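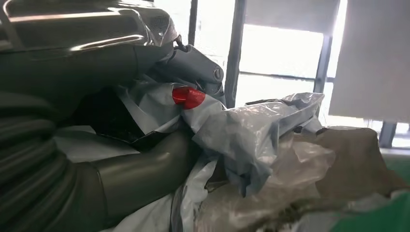 Figure 7. Arm at the window station, with the wrist joint above a heap of mixed wrappings.

7.2 Preparing the Arm for Visitor Demonstrations

This section applies to open days held at the Druson hall. The demonstrator on duty must complete all steps before visitors are admitted.

1. Switch on the Reuter controller and wait for the ready tone.
2. Run the Gramon self-check. Record the result in the day log.
3. Place the wrappings in a loose heap within reach of the arm. Mix clear and colored material.
4. Set the visitor barrier to 400 mm beyond full reach.
5. Select program 784 and run one cycle at low speed.
6. Hand the stop button to the second demonstrator, who keeps it until the session closes.

CAUTION: Do not reach into the heap while the arm is powered. Visitors may not pass the barrier at any time.

NOTE: Strong daylight can affect the wrist camera. Lower the roller blind if the self-check reports a glare fault, then repeat step 2.

Questions about visitor sessions should be sent to Jaruwan Nakpan. Faults are reported to Pádraig Geraghty before the next session.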